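# Two days at the Renden games weekend

Written on the train home, 3/24/19

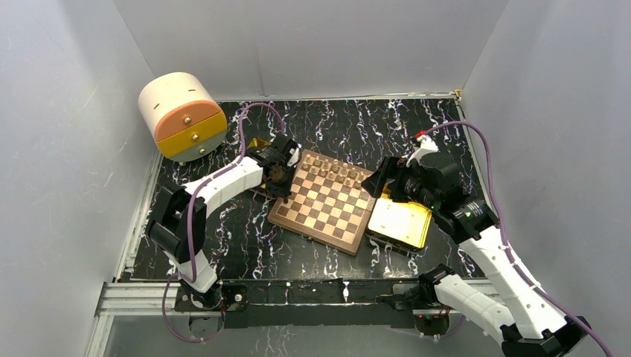
I have played online games for many years, mostly role-playing games with big groups, but I had never visited a fair for them before this weekend. My friend Santino Mansilla and I are in the same guild in Amska, and when the guild decided to meet in Renden we bought the two-day ticket for 50 and took a room near the station. The fair has two halls. The big one is for computer games, and the small one, which you pass first when you come in from the tram, is for everything played on a table. I like that they put the small hall first. A wooden chessboard with light and dark squares and a brown border is an old thing, and still half of what we do in our guild is the same work: you look at the squares, you decide who stands where, and you try not to lose the important piece early.

We arrived Saturday before the doors opened and the line was already around the corner of the building. It moved fast. The bags were checked at one table and the tickets at another, and people who had only a paper ticket had to go to a third table to get a wristband. If you go next year, get the wristband on Friday evening. Santino did not want to, and I listened to him.

**The big hall**

The first thing I wanted to see was the Follomell stand. For those who do not play Amska: Follomell is the new dungeon that was announced in December, for groups of 6, and the fair was the first place where normal players could try it. The wait was long. I stood 109 minutes (I looked at my watch at the start and at the end, because my guild wanted to know). While you wait they give you a sheet with the three roles and the keys, and you should read it, because the computers at the stand use the standard keys and you can not change them. I play with very different keys at home and in the first fight I drank a potion every time I wanted to jump.

The dungeon itself is good. It begins in a flooded library, with a puzzle where two players read the numbers on the shelves and the other four must close the water gates in the right order. Our group was mixed: four of us from the guild and a couple from Navarrete who had never done a dungeon with strangers. They were very polite. The woman played the healer and she was better than our own healer, and I hope he does not read this. We passed the library on the second try, lost a lot of time with the spiders, and then died at the first boss with a small part of his health left. The time at the stand is limited, so when you die late there is no new try. A man from the staff clapped for us and gave us each a card with a code for a green hat.

My opinion about the difficulty: it is higher than the older dungeons, but the reason is the talking and not the fingers. The boss marks one player with a color, and only the player behind him can see which color it is. If your group is quiet, you die. With headsets in a loud hall it was almost impossible to hear, so I think at home it will be easier. The spiders are another matter. There are too many of them, and they come in the corridor where you can not turn the camera well. I said this to the staff and they wrote it down.

**The talk**

In the afternoon we went to a talk by Eulalia Cabral, who makes the sound for the dungeons. I went only for a chair, to be truthful, and then it was my favorite hour of the weekend. She played the sound of the library gate in all its versions, from the first one to the one in the game. In the first version it was her own garage door. She explained that a sound which tells the player "you did it right" must come a little before the picture shows it, or the players press the button again. A boy in the first row asked if the spiders could be more quiet and everybody laughed.

She also showed how the music changes when one player of the group is dead. I have played this game for years and I never noticed that the drums go away. On Sunday evening I will listen for it.

**The small hall**

On Sunday we were tired and went to the small hall, and we stayed there until lunch. You can borrow a game at the counter if you leave a document, and there are people who explain the rules. We tried a cooperative game about a lighthouse, which we lost, and a card game about selling fish, which Santino won two times. It is slower than the big hall and the air is much better. There was also a corner with books and painted figures, where I bought a small dragon for my niece - she will say it is a dog.

I want to mention that many parents were there with small children, and the tables for them were low and had space between them. In the big hall I would not take a small child. The noise is too much and there is nowhere to sit except the floor.

**Practical things**

- Food: the hot food inside is expensive and the line is long. Outside, across the tram stop, there is a bakery which is open also on Sunday.
- Coats: the coat check was full before noon on Saturday. On Sunday there was no problem.
- Water: you may bring a bottle, but it must be empty at the entrance. You can fill it next to the toilets in the small hall.
- Phones: there are few places to charge. Bring a battery.
- Shoes: the floor is concrete. I say no more.
- Meeting your group: choose a place before you go in, the network was very weak in the big hall. Our guild used the stairs between the halls, and so did all the other guilds.

**Would I go again?**

Yes, but I would do it in a different order. On Saturday morning everybody runs to the new dungeon, and on Sunday after lunch the same line was less than half as long. The couple from Navarrete went back then and sent us a message that they killed the first boss with a group of teenagers. I am happy for them and a little bit jealous.

Nine people from our guild came in the end, and five of them I knew only as voices. It is strange for the first few minutes. Our leader, who shouts a lot in the raids, is a very quiet person and brought cookies for all of us. We ate them on the stairs on Saturday evening and made the plan for the first night of Follomell. I am on the water gates, Santino reads the shelves, and the healer has promised to practice.

The code for the green hat works only until the end of the month, so if you were there too, do not leave the card in your coat.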